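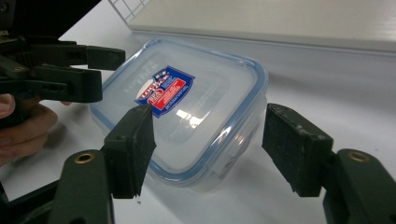 Gregor MacBrayne opina que el engrudo de la semana pasada estaba demasiado cargado y que por eso las guardas de prueba salieron abarquilladas. Dice que con el papel de Aitken él baja siempre la proporción de almidón, y que si lo quiero fuerte lo cueza más tiempo y lo rebaje después con el pincel, según la hoja.

Inicio Taller Cuaderno Materiales Archivo Contacto

Septiembre de 2019. Registro de Droltbridge, tomo II

Le hago caso a medias. Repito la cocción con la misma cantidad de agua, 700 ml, y menos almidón de trigo. Remojo de una hora larga, fuego bajo, cuchara de palo. A los veinte minutos ha pasado de blanco a gris translúcido y ha empezado a despegarse del fondo. Lo he dejado otros diez. Colado dos veces por el tamiz de crin, la segunda ya en frío. Queda como un yogur espeso. El colado en caliente deja más grumos de los que quita, apuntarlo en la hoja de la pared.

Estado del libro. Es el registro de entradas de la biblioteca parroquial de Droltbridge, 894 páginas numeradas a mano, papel verjurado en los dos primeros tercios y un papel más blando y ácido en el resto. Encuadernación en media piel, lomo suelto, planos unidos solo por dos nervios. El cosido aguanta hasta el cuaderno catorce. De ahí en adelante hay hilo roto y varios pliegos que se sostienen por costumbre. Hojas con desgarros de más de dos centímetros: 119. La mayoría en el margen inferior derecho, por donde se pasaba la página. Los de menos de dos centímetros no los he apuntado.

Fiona Tosh pidió que no se desmontara entero si se podía evitar. Creo que se puede. Propongo desmontar solo desde el cuaderno quince, reparar, y volver a coser sobre los nervios originales prolongándolos con cordel de cáñamo nuevo. La parte buena se queda como está. El riesgo es que el lomo quede con dos tensiones distintas y se note al abrir. Hice una maqueta con papel de desecho y se nota un poco, menos de lo que temía.

Pruebas de adhesión. Tres tiras de papel japonés sobre recortes del mismo gramaje que el papel blando:

Tira A, engrudo tal cual. Pega bien, deja una línea más oscura que al secar se va casi del todo. Ligera ondulación.
Tira B, engrudo rebajado a la mitad. Sin línea, sin ondulación. Al doblar cinco veces por la unión se levanta una esquina.
Tira C, rebajado a la mitad y mezclado con un poco de metilcelulosa. Tarda el doble en secar, pero aguanta el doblado. Tacto algo plástico en el borde.

Me quedo con la B para los márgenes y con la A para los fondos de cuaderno, que son los que van a trabajar. La C la guardo para las hojas con tinta corrida, donde no quiero meter tanta agua. Falta probar la solubilidad de la tinta roja de los encabezados. La negra no se mueve ni con agua ni con alcohol. La roja me da mala espina, en la página del índice hay un halo rosado alrededor de dos mayúsculas.

Secado: secante, reemay, tabla y peso ligero. Cambio de secantes a los diez minutos, a la media hora y a las dos horas. Con el peso grande el verjurado pierde el relieve y queda planchado, feo. Mejor el saquito de perdigones y paciencia.

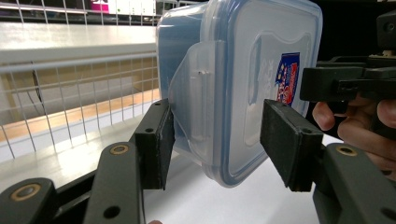 El corte de las tiras lo he hecho con pincel mojado y regla, desgarrando, para que queden las fibras largas en los dos lados. Con el bisturí va más rápido pero el escalón se ve a contraluz y se palpa. En las hojas finales, que van muy justas de margen, tendré que desgarrar casi hasta el filo y recortar después. Teñir el japonés: dos baños de acrílico muy aguado, tierra sombra y una punta de ocre. El primer baño quedó frío de tono al lado del papel blando. Con el ocre mejora. Para el verjurado lo uso sin teñir.

Cordel: el que queda en el cajón es de cuatro cabos y los nervios originales parecen de tres. Miré el catálogo de Madico y tienen uno de tres sin blanquear, la bobina más pequeña es de 2.000 metros. Es un disparate para un solo libro. Preguntar a los de Morngate si les sobra un resto, el año pasado cosieron con uno parecido.

La piel del lomo está peor de lo que parecía al recibirla. En la cabeza se deshace en polvo rojo al rozarla con el dedo. He consolidado un cuadradito de prueba en la parte de abajo, donde quedará tapado, con Klucel en alcohol al dos por ciento. Oscurece algo. Al día siguiente había recuperado casi el tono y ya no manchaba el guante. Si sigue igual la semana que viene, lo aplico a todo el lomo antes de levantarlo, en dos manos finas. El tejuelo conserva el dorado en las tres primeras letras y no lo pienso tocar.

Entre las páginas finales había una hoja suelta con cuentas de velas y carbón, doblada en cuatro. No pertenece al cosido. La he desplegado con humedad indirecta y está en su carpetilla, con el número de las páginas entre las que apareció. Avisar a Fiona, que querrá decidir si vuelve al mismo sitio o va aparte. Yo la pondría aparte, ha dejado una sombra parda en las dos páginas vecinas.

Pendiente:
- Tinta roja, prueba con gota y secante en tres puntos.
- Fotografiar el lomo antes del Klucel, con luz rasante.
- Numerar a lápiz los cuadernos del quince al final, esquina interior.
- Devolver a Gregor el tamiz.
- Cocer engrudo nuevo antes de empezar con los fondos. El de hoy no me fío de usarlo pasado el cuarto día, en cuanto huela un poco agrio se tira.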